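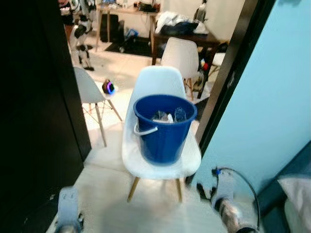

A blue bucket full of crinkly clear plastic, with a robot's arms reaching towards its chair.

Who Changes the Pillowcases?

When grown-ups talk about robots at work, they usually mean big ones in car factories. Cars are easy, in a way. Every door is the same shape as the last door, and it arrives in the same spot. Now try a bucket of rubbish. Or a pillow. A pillow is never the same shape twice, and it doesn't care about your plans.

Tollitz is a company that rents out 48 holiday flats. It has 19 cleaners, and in a busy week they change nearly 500 pillowcases. They also empty bins, make beds and look for the TV remote, which guests like to leave in the fridge.

Last year Tollitz asked a robot workshop called Trulent whether machines could do some of this. Trulent said yes, slowly.
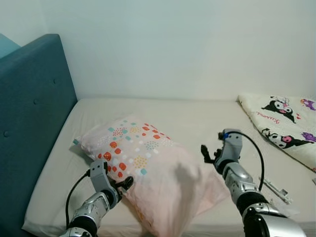 Two grippers and one pink pillowcase, partly on.

A job like this has a fancy name: automation. It means getting a machine to do a task that a person used to do. The word is often used as if a whole job disappears in one go, like a biscuit. Mostly it goes crumb by crumb.

Think about what your hands do with a pillowcase. One hand holds a corner. The other keeps the cloth open. You feel the pillow slipping and you pull a bit harder, all while thinking about lunch. A robot has to be taught each of those things (apart from lunch). Thin cloth is especially mean to robots, as it folds up and hides its own edges.

So who teaches them? At Trulent, some of the teachers are cleaners from Tollitz. They spend a day a week at the workshop showing the robots how it's done and telling the engineers what they've got wrong. The engineers had a lot of ideas about pillows. The cleaners had changed more of them.

What is different for the cleaners now?

Some of it is good. Teaching days are paid a bit more, and there is less bending over beds, so backs ache less.

Some of it is a worry. If a robot gets really good at beds, will Tollitz still want 19 people? The company has promised to keep everyone until next April. After that it says "we'll see", and if you have ever asked for a dog you will know how that can go.

Some of it is just new. A cleaner may have to check a robot's work, decide when it needs help, and write down what happened. That is a different sort of tired.

Does your own bedroom count as a workplace? Sadly, yes. Try putting on a pillowcase using only one finger and thumb on each hand, and time yourself. Then do the other pillow.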